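Visas in hand, Sangkhawat women book their trip to the qualifiers

The players of Sangkhawat are going! The women's volleyball club picked up its last two visas in October, and the whole squad can now travel to the regional qualifying tournament in Kuvach.

"I screamed so loud the neighbors came over," said captain Chanida Suksawat, who got the call at 9 in the morning, still in her pajamas.

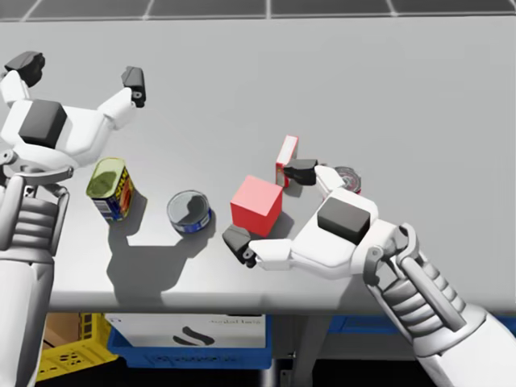
Setter Rungnapa Paisan and middle blocker Sunee Wattanapong were the ones left waiting after their paperwork was sent back twice. Both kept training with the team the whole time, and coach Charoen Khunthong never took their names off his list.

"They pushed everybody," Khunthong said. "You should have seen our last practice match, five sets and nobody wanted to go home."

It was a terrific one, too, a comeback win over Kandis in front of 945 fans who stayed on their feet for most of the final set.
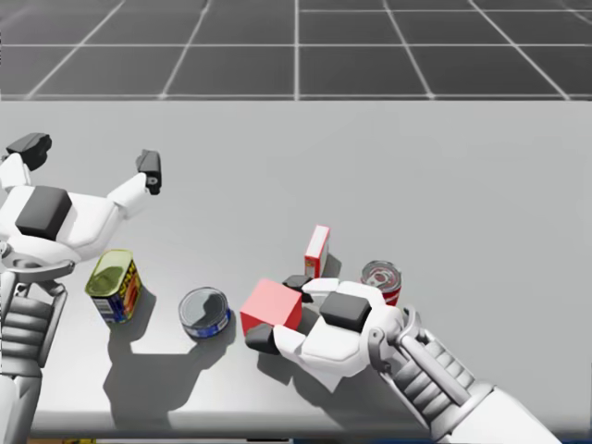 Sangkhawat opens against Breltico, a tall side with a big serve and a lot more tournament experience. Khunthong plans to start Paisan and let her run the quick attack that worked so well against Kandis.

Club secretary Nattawut Sitthichai said up to 5 buses will make the trip with supporters. Seats can be reserved at the club office until 9 p.m.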